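Site Inspection Report: Hotel Arrieta, Closemska

Prepared for the member agencies of the Tonau Travel Association

At the invitation of the hotel's management, a delegation of two from the Association visited the Hotel Arrieta in Closemska in July. The delegation consisted of Ilse Hamann, Head of Partner Relations, and Bastian Lammers of the Group Travel Department. The purpose of the visit was to assess the property for inclusion in the winter program and to report on its suitability for conference groups, families and independent guests.

Location and Arrival

The Arrieta stands on the upper side of the station square in Closemska. Guests arriving by rail may walk to the main entrance in a few minutes, although the last part of the route is uphill and paved with cobblestones. Members who book older guests should recommend the hotel shuttle, which meets the principal trains until 10 p.m. and must be reserved the day before. The airport transfer is run by an outside company, Plindo, and is charged to the guest's room account.

The delegation was received by the General Manager, Amparo Ortuño, and by Ludger Görtz, who is responsible for rooms and reservations. Check-in was completed promptly. Luggage was taken to the rooms while the registration forms were being signed, and the keys were handed over together with a town map in four languages.

Rooms

The hotel has 364 rooms in two wings. The older wing faces the square and holds the standard and superior categories. The newer wing, at the rear, contains the family rooms and all of the suites. Mr. Görtz showed the delegation one room of each category, as well as a room adapted for guests with reduced mobility.

Standard rooms are modest in size but well planned, with a desk, a safe, a kettle and a good reading lamp on each side of the bed. The bathrooms in this category have showers only. Superior rooms add a bathtub and a small sitting area. Noise from the square was noticeable on the lower floors during the afternoon, and members are advised to request the fourth floor or higher for light sleepers. The family rooms are the strongest part of the offer. They consist of two connected rooms with a shared hallway, and the second room can be closed off completely.

The adapted room was found to be satisfactory, with a wide bathroom door and a level shower. Its route to the breakfast room, however, passes through a heavy fire door that a guest in a wheelchair could not easily open alone. Ms. Ortuño noted the remark and stated that an automatic opener had been requested for the coming season.

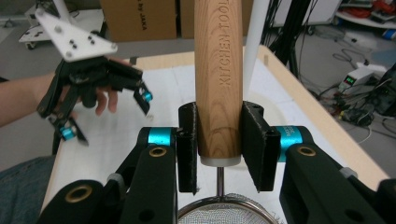

Reading time: 5 minutes

Dining

Breakfast is served from 6:30 a.m. in the garden room on the ground floor. The buffet is generous and includes a hot section, regional cheeses and a separate table for guests who avoid gluten. Coffee is brought to the table on request. The room becomes crowded after 8:30 a.m., and the hotel offers an earlier seating for groups in an adjoining salon at no extra charge.

The main restaurant opens in the evening only. The delegation was served the half-board menu, which changes daily and offers a choice of two main courses, one of them without meat. The trout was very well prepared. The dessert was less successful, and the interval between the second and third courses was longer than a group with an evening engagement could accept. The kitchen is able to serve the full menu within an hour and a quarter if this is agreed in advance in writing.

Meeting and Event Facilities

Lavanya Kandasamy, Events Manager, conducted the tour of the conference level. The total meeting space amounts to 2677 square feet, divided into one large hall and three smaller rooms. The hall can be split by a sliding wall - the delegation asked for this to be shown, and the operation took one member of staff almost 10 minutes. Sound insulation between the two halves is adequate for talks but would not be suitable for a musical event.

All of the rooms have daylight and individually controlled air conditioning. Projection equipment is included in the daily delegate rate. Simultaneous interpretation booths must be hired from outside, and Ms. Kandasamy can provide quotations. Coach parking is available behind the newer wing for vehicles of standard length. Longer coaches must unload on the square and park at the municipal lot below the station.

Leisure

The indoor pool and sauna are open to all guests and are included in the room rate. The pool is short and better suited to relaxation than to exercise. Treatments may be booked at the front desk, and the delegation was informed that weekend appointments are usually taken well before arrival. Bicycles may be rented from the porter - helmets are provided, child seats are not.

Terms Offered to Members

The hotel has proposed a commissionable rate for individual bookings and a net rate for groups, with one free place for the tour leader. Cancellation terms for groups are somewhat stricter than those of comparable properties in the region, and Mr. Lammers has asked for the first deadline to be moved closer to arrival. The reply is expected before the program goes to print.

Recommendation

The delegation recommends that the Hotel Arrieta be listed for family and conference travel. Listing for guests with reduced mobility should wait until the fire door has been altered and the Association has received confirmation from the hotel. Member agencies wishing to obtain the rate sheet or the floor plans of the conference level may request them from the Partner Relations office in Tonau.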